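Chopsticks: two sticks, one hand, lots of dropped noodles

By Aigars Lapiņa
March 11, 2018

When I was seven, I thought chopsticks were a trick that grown-ups played on children. Why would anyone pick up a slippery noodle with two sticks when there is a perfectly good fork in the drawer? Then my aunt took me to a noodle shop in Reltska, and there were no forks. I was very hungry, so I learned quickly (well, quite quickly – I still went home with soup on both knees).

Now chopsticks are one of my favourite things in the kitchen, and I'd like to tell you a bit about them.

A chopstick is a thin stick, and you nearly always use it with a friend. One on its own can stir or poke, but it can't really pick anything up. Lots of them are made of wood. Others are bamboo, which looks like wood but is really a giant kind of grass! You can get metal ones too, and plastic ones. 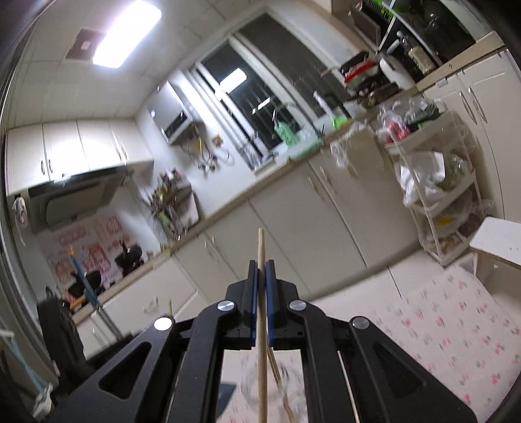

Reading time: 3 minutes

A wooden chopstick like the pale one in the picture has a blunt tip, so it isn't sharp like a skewer. Some chopsticks have much pointier ends. In Japan they are often quite short and narrow at the tip, which is handy for picking bones out of fish. In China they are usually longer, so you can reach the dishes in the middle of a big shared table. In Korea many people eat with flat metal ones, and those are the slipperiest of all. I dropped the same piece of radish four times.

People were using chopsticks thousands of years ago, and the first ones were probably for cooking. Think about it: if something is bubbling in a deep pot, you don't want your fingers anywhere near it. Cooks still use extra-long ones today for turning food in a hot pan. That's a job for a grown-up, or for you with a grown-up next to you.

So how do you hold them? Here's the way my aunt taught me.

Rest the first stick in the dip between your thumb and your pointing finger, and let it lie on your ring finger. That stick stays still. It's the lazy one.

Hold the second stick a bit like a pencil, with your thumb and first two fingers. This one does all the moving. Wiggle it up and down until the tips meet, open and shut, like a bird's beak.

If the tips cross over each other, tap both ends gently on the table to make them level and try again. Start with something easy, like a cube of bread or a scrunched-up bit of paper. Leave the peas for another day! My cousin in Mendum once moved 40 dried beans from one bowl to another and was so proud she rang me up to tell me.

There are some table manners as well. Don't point your chopsticks at people, don't drum with them (I know, it's hard), and don't stand them straight up in a bowl of rice. In several countries that looks like something people do at funerals, so it can make others feel sad or upset. Lay them down across a little rest or beside your bowl.

When you've finished, wooden ones like a quick wash in warm soapy water and then a good dry with a tea towel. Don't leave them soaking overnight as mine did once, because they went all fuzzy.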